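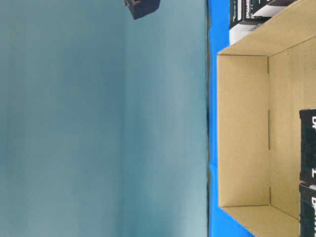 How long should you keep paper bank statements? I keep mine for 12 months, and the tax stuff for seven years.

I got to those numbers last November, when the filing cabinet in the hall stopped closing. It had phone bills from Surnico in it, a company I left two apartments ago, and the manual for a Finard dehumidifier I sold. I pulled it all out and sorted it on the floor over 15 evenings. Most nights I quit after half an hour.

The shredder was a Broltari, $199, and it's loud. It takes 12 sheets if they're flat — fewer if you leave the staples in, and I did. I would buy the cheaper one next time.

What stayed: tax returns, the car title, the lease, medical bills from the last two years, and my birth certificate, which was filed under "Misc." Pay stubs go once they match the W-2. I scan anything I'm not sure of and check the scan before I shred the page.

The bottom drawer is still full of old letters. I haven't decided on those.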